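Brultham library to stay open until 9 p.m. starting in May

By Divya Nair

I got the news the way I get most of my news, which was standing in line for a returned cookbook with my arms full. The Brultham Public Library is going to stay open until 9 p.m. four nights a week, starting in May, and I may have said "finally" loud enough for the children's section to hear me.

If you work regular hours in this town you know the problem already. The doors lock at 6 p.m. I get off the Lundport bus at 5:40 on a good day, and then it's a fast walk up Mill Street with a tote bag banging against my leg, hoping whoever has the keys is feeling slow. I've missed it more times than I've made it. My late fees last year could have bought a decent pair of boots.

The longer hours were approved at the town meeting, and it went through a lot more quietly than I expected. There was one long speech about the parking lot lights (which do need fixing, the one by the book drop has been flickering since winter) and a shorter one about heating bills. Then hands went up and it was done. I had brought snacks for a much longer evening.

What pushed it along was a petition. It sat on the front desk next to the pencils for most of the winter, and it ended up with more than 2,000 signatures, which is a lot of people for a place this size. I signed it. My mother signed it, and she doesn't even like the library, she says the chairs are too low. A whole page came in from the night shift at the Kastau bakery, who wanted somewhere warm to sit before work that isn't the laundromat.

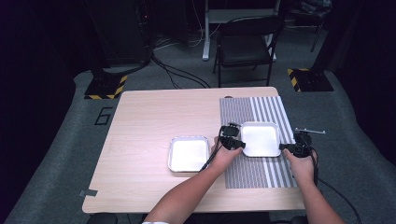

The money is the part everybody asks me about, so let me get that out of the way. The town is covering the extra staff hours from the regular budget for the first year, and the Friends of the Library are putting the proceeds of the spring book sale toward the heat and the lights. After that it goes back to the town meeting for another vote. So if you want to keep it, use it! The desk will be keeping a tally of how many people come through the door after six, and those numbers are what everyone will be arguing over next spring.

Now the practical stuff. Mornings stay the same, and weekends stay exactly as they are, so please don't turn up on a Sunday and blame me. The upstairs reading room will be open the whole time, but the local history room will still close at 5 p.m., and you'll still need to call ahead if you want the old maps out. Computers shut down 16 minutes before closing. I asked why 16 and was told that's just how long the system takes, and a quarter of an hour wasn't quite enough.

Kids under twelve will need a grown-up with them after six. I know some of my neighbors aren't happy about that one – there are a few ten-year-olds on my street who practically live in the graphic novels – but the evening staff will be smaller, and I can see both sides. Homework help is still in the afternoons and isn't moving for now.

There's also going to be a late book group, which I'm very excited about. The daytime one meets at 11 a.m. and I have never once been able to go. The evening version starts at 7:30 and the first pick is a mystery, a nice fat one, with copies already set aside at the desk. You don't have to finish it. You don't even have to start it, from what I understand, as long as you don't mind having the ending ruined for you.

And a word about Tsao, the noodle place across the street. They've decided to keep their kitchen open later on the library's late nights, and the first 100 people who show a library card in May get a free tea. I dug my card out of the bottom of my bag and it's in terrible shape, the corner's gone and you can barely read my name. Replacements are a dollar at the desk, so I'll be getting a new one before then.

The one thing I couldn't get an answer on is the bus. The last one back toward Lundport leaves at 8:35, so anybody coming in from out that way will have to pack up early or find a ride. The town says it has asked the bus company about a later run. I've asked too, and left two messages. If I hear anything I'll put it in this space.

Sign-up for the book group is on the clipboard by the front door, or you can call the desk any time they're open. The book sale is in the basement as usual, and they're taking donations now – hardcovers and paperbacks, but no encyclopedias, please, they have enough.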